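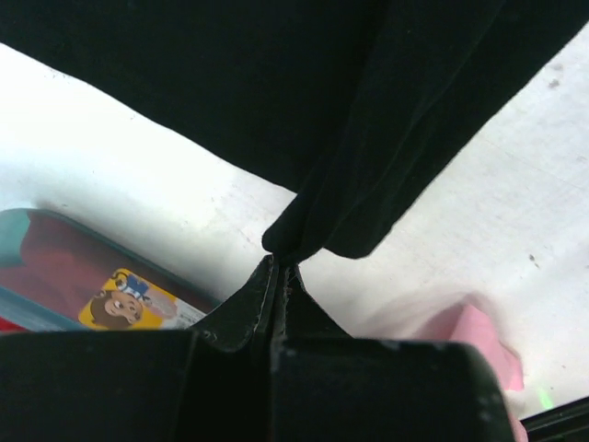
Ah-rin Nam had a spreadsheet open when I got to Pumero, and she didn't close it the whole time I was there. She buys equipment for the place. Before that she ran one of the benches, so she knows what the operators are going to complain about before they do (they complain to her anyway, she told me).

I wanted to talk about money. Everybody writes about arms, and I've sat through plenty of demos, but I had never asked a buyer what the second page of the quote looks like.

"The second page is where I live," she said, and turned the screen toward me. The arms were on the first page. The second was fingertips, cables, mounting plates, a spare wrist camera, table covers, lamps and a line that just said "cloth."

I asked about the cloth, of course! Her team does a lot of picking up and moving soft things, and she says fabric is harder on the budget than people expect. "A box is a box. You pinch a piece of cloth and the two fingertips close all the way, they press right against each other with a bit of fabric in between, and they do that all day long. So the tips get nicked along the edges. I used to order them when they looked bad. Then one February we ran out and a bench sat there for 3 days while I begged a supplier for a box of rubber." These days she orders by cycles. Every 1000 grasps somebody looks at the tips under a lamp, and if there's any doubt they get swapped.

Does that mean every scuff is a new part? "Oh no, no. I'd be fired. A scratch on the finger base, I don't care. On the tip I care if the grip changes."

She keeps 132 line items in the plan for next year, and I asked which ones she'd fight for. She went straight past the arms to lighting. The white tabletops were her idea and she's still a bit sore about them. "They're cheap, they wipe down, I was very proud. Then you put a strong light over them and the camera sees half the table as glare. And a black cloth on top of that? You're asking one little camera to handle the brightest thing and the darkest thing together." She has money set aside for dimmable lamps and is trying out a gray top on one bench, though the operators like the white because they can find what they dropped.

Then there's what she calls the junk line, for everyday objects to put on the tables. She buys tins, toys, scarves, old towels, anything with an odd shape or a loud color. Finance asked her once why a robotics bench needed a cookie tin. "I said, so the arm learns there's a tin. They approved it, I think because they wanted me to leave."

We got to vendors after lunch. She had quotes from Emesov and Atow up side by side, and she wouldn't tell me the prices (I tried twice). What she would tell me is that Atow's arm was cheaper, and that Emesov included 5 sets of fingertips and a gripper swap in the first year. "So now which one is cheaper? I have to do the arithmetic with our cloth, on our table. The brochure doesn't know what we pick up."

Her manager, Sánchez, prefers to buy everything in one go and be done with it. Ah-rin wants one arm first, run hard for a few months, with the rest of the order held until she has real numbers on wear. They were still arguing about it the week I visited, pretty cheerfully as far as I could tell. She'd already put the single arm in the sheet, in green, and the others below it in gray – "so he can see I haven't forgotten them."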